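Ustitz Residence — Visit Readiness Checklist
Bilateral talks, Zeltum and Palaniappan delegations
Checked 2018-06-16 by Othmane Badawi, protocol office

Status is given as OK, Open or Failed. Open items go to the host section before the advance teams return.

1. Arrival and gates

North gate barrier and intercom: OK
South gate barrier: Failed. Stops halfway when raised. Same fault as in December, never signed off.
Separate arrival routes for the two delegations: OK
Turning space for motorcade: Open. Two cars must reverse. The Zeltum side has asked for a forward exit.

Comment: the joint statement last month was sharp on both sides, and neither ambassador wants to be kept waiting on the drive. Arrivals are set 25 minutes apart. If the first runs late, hold the second at the bridge.

2. Main meeting room

Seats at table, equal on each side: OK
Fire doors unlocked from inside: OK
Extinguishers in date: OK
Flags, same height and same size: Open. The Palaniappan flag is the older pattern. Replacement ordered.
Interpreters' booth, ventilation: Failed. Fan cuts out after 30 minutes.

Comment: the booth can't be used for the full session as it stands. Either the fan is mended or the interpreters change over every 25 minutes with the door open between turns. 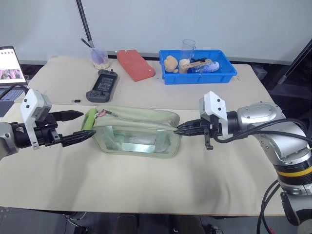

Hélène Fortin wrote back that the changeover is fine for the morning but not for the closed session, when the door has to stay shut. She wants the fan replaced and run for a full afternoon before anyone signs the room off. She also asked that the flag item be marked Failed until the new one is in the building. I have left it as Open — the order is confirmed.

3. Press area

Rope line and floor marks: OK
Limit of 50 accredited press: OK on paper. Over 50 have applied, so the list needs cutting.
Cables taped down: Open
Second exit clear: Failed. Blocked by stacked chairs.

4. Medical and emergency

First aid room open and stocked: OK
Ambulance standby, 2 vehicles: OK
Evacuation plan in both languages: Open. Plemo has the translation and will return it with the place cards.
Assembly points kept apart for each delegation: OK

Recheck of the south gate, booth fan and press exit to be done by the protocol office. Send corrections to O. Badawi.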